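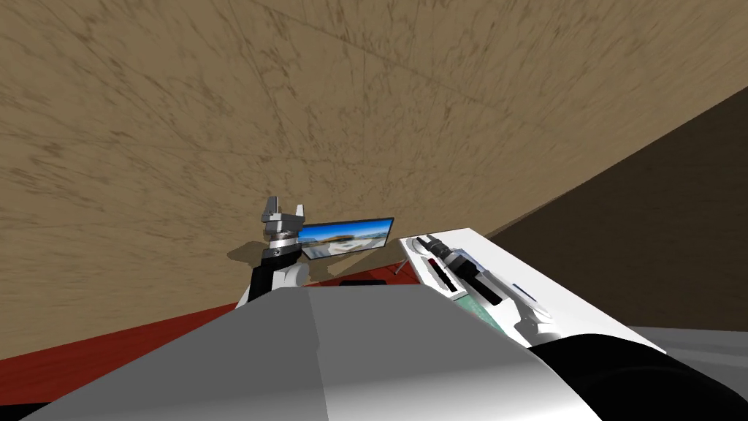 Fig. 19. Tirkley bench in the simulator, one arm raised beside the monitor, tool tray to the right.

6.2 Checking the arm in the simulator

Run this section before you power the arm you have built. A clean run proves less than the forum would have you believe. The renderer gives flat, even light and soft shadows, and your garage won't.

1. Load the bench file and wait for the tray and monitor to appear.
2. If the room comes up on a slant, leave the arm alone and correct the camera roll under View.
3. Raise the arm until the gripper fingers point upward.
4. Open and close the gripper. Write down the reach shown in the side panel. Ours reads 410 mm.
5. Measure the same reach on the real arm with a steel rule.

Note: Rukhsana Chaudhry's build passed all of this and still struck its own monitor stand. Check clearances by hand.

Caution: The simulator does not model cable drag, whatever the release notes suggest. Keep the real arm at its lowest speed setting until you have finished section 6.4.

If steps 4 and 5 disagree, trust the rule.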